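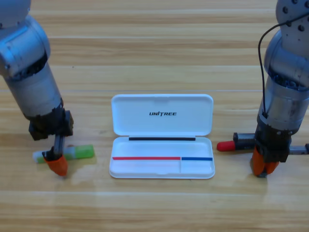
**Hard pen cases: worth it or not?**

**plisstead_pens** (1545 posts)

Everyone on here keeps telling me to get a hard case with a divider. I'm not convinced. A shallow tray holds a few pens and then you're stuck. My old cloth roll takes the lot.

**Skurville**

> A shallow tray holds a few pens

How many do you carry to a desk? I use one green marker and a pencil most days. Wide side for pens, narrow side for the rubber and sharpener. Lid open flat on the table and I can see what I've got.

**plisstead_pens**

And the rattling?

**Skurville**

Bit of felt in the bottom.

**rafferty100**

So you buy a case and then have to mend it. No thanks. Glossy white shows every ink mark as well, mine looked filthy by March.

**Finia** (2871 posts)

Wipes off if you get to it the same day. I don't agree about the roll either, caps come off in those. Lost a good shirt that way.

**plisstead_pens**

Never had a cap come off. Do you push them on till they click?

**Finia**

Yes, thank you.

**rafferty100**

My hinge went before anything else did. Would want to hear from someone who's had theirs a few years before I paid for another.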